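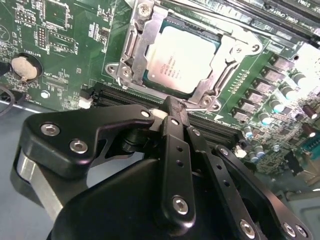
A memory slot and the processor socket on one of the boards at the Pavum open day.

Pavum takes in retired office computers, strips them and sends the usable parts back out. I went to the open day on a Thursday in November, mostly to see whether the place would suit the machines we have been stacking in our storeroom. Admission was free. Parking was on the Janssen side of the building, a longer walk than the map suggests.

The tour started at the receiving dock, where pallets are weighed and each computer gets a paper tag. They had 134 machines waiting that morning, most of them from a school district. The tag stays with the case until the last part has been removed. After that each part gets its own label, and the number goes into Urik, the stock program they use. The screen we were shown was slow and the print was small, but it found a tagged machine on the first try.

From the dock we went through a set of double doors to the bench area. Groups were limited to 22 people and ours was full, so it took some patience to get near the tables.
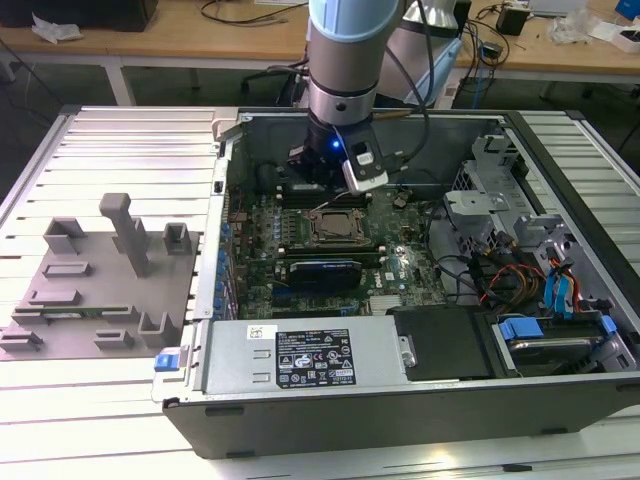 Desktop towers are the bulk of the work at Pavum, and the benches are set up for them. A tower is laid on its side with the cover off, so everything can be reached from the top. I had expected older and odder machines, but plenty were the sort of thing we have at work. One open case had a Dell board in it, with the graphics card and the power supply still in place and blue clips in the drive bay. We have a shelf of Dells ourselves, so I spent longer at that table than at the others. Drives are pulled and logged separately, and the wiping room was closed to visitors.

Memory is sorted by type and size in shallow trays. Sticks that pass go to Turkano, a repair shop across the yard, which buys 600 a month. The rest goes for scrap. There was a short talk on this by the trays – hard to hear over the fans.

The last stop was the processor benches.

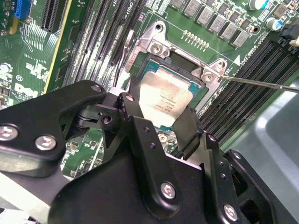 Do you have to take the whole computer in, or will they accept loose parts?
They accept loose processors, memory and boards as long as each kind is boxed separately. Loose power supplies are only taken with a full pallet.

Coffee was in room 201, up one flight of stairs, along with a table of price sheets. Pickup is charged by distance, and drop-off is free before noon. I took a sheet for our office. The next open day is planned for spring – no date posted yet.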